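So I finally caved and bought the team signed ball from the Ultport shop, two months after swearing I was done with collectibles for the year. It was $118 with shipping. Ouch! But come on, they won the division on a walk-off in August and I yelled so loud the dog hid in the tub.

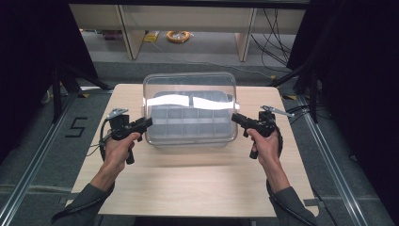 My section had maybe 90 people left in it by the ninth (rain delay, school night, I get it) and every one of them was hugging a stranger. I want something on my shelf from that night. The ball has the whole bullpen on it, even the guy who only pitched 4 innings for us — I love that. Next up is finding a decent display cube, and I'm leaning toward the Padusetti one with the UV lid.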